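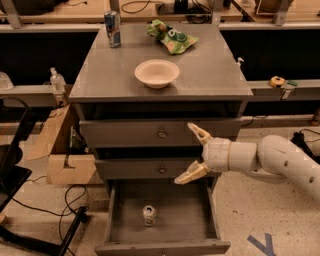 Fendari Home Products, Drurcombe site — Drawer and Cabinet Handling Team

Minutes of the monthly team meeting, March 23, 2025

Present: both bench shifts, the maintenance rep, the site training lead. Apologies from the night packing crew.

1. Last minutes
Agreed. The December action on stools for the long bench is still open and carries over.

2. Arm work on the three-drawer unit
The training lead gave a really cheerful update. The arm is now on drawer work with the gray dresser, opening and closing drawers with things left on top and inside, a can standing in the bottom drawer included. Several of us had been over to watch and it is great fun to see. The team has logged 1,754 attempts so far, 1,010 of them since the Bezerra software was loaded. Bottom drawer remains the awkward one. Maintenance asked that the blue tape on the floor be left alone until the next layout is agreed.

3. What changes for us
Long discussion, mostly good-humoured. Drawer testing by hand is the job people like least (wrists and knees were both mentioned!) and the feeling was that handing over the repeat pulls would be very welcome. Bench staff would keep the final check on every unit, by hand and by eye. One member asked whether hours would go. The training lead said the site has put in writing that no hours will be cut this year, and will pin the letter up in the canteen. Two people worried about losing the feel for a bad runner if they stop pulling drawers all day. Agreed that everyone does 40 pulls by hand each week to keep it up — this can be swapped between shifts.

4. Training
Places for 100 staff across Drurcombe and Lenska. Our team gets first pick of the early sessions, which cover stopping the arm safely, resetting it and writing up a failed pull. No computing background needed. Those who tried the taster at Lenska said they came back buzzing and would happily do it again.

5. Any other business
Knobs on the new batch are coming through loose. Samples to go to maintenance.
Kettle: replacement ordered.

Actions
Training lead: letter to canteen board, sign-up sheet out.
Maintenance: proposal for floor layout, stools.
Both shifts: rota for hand pulls.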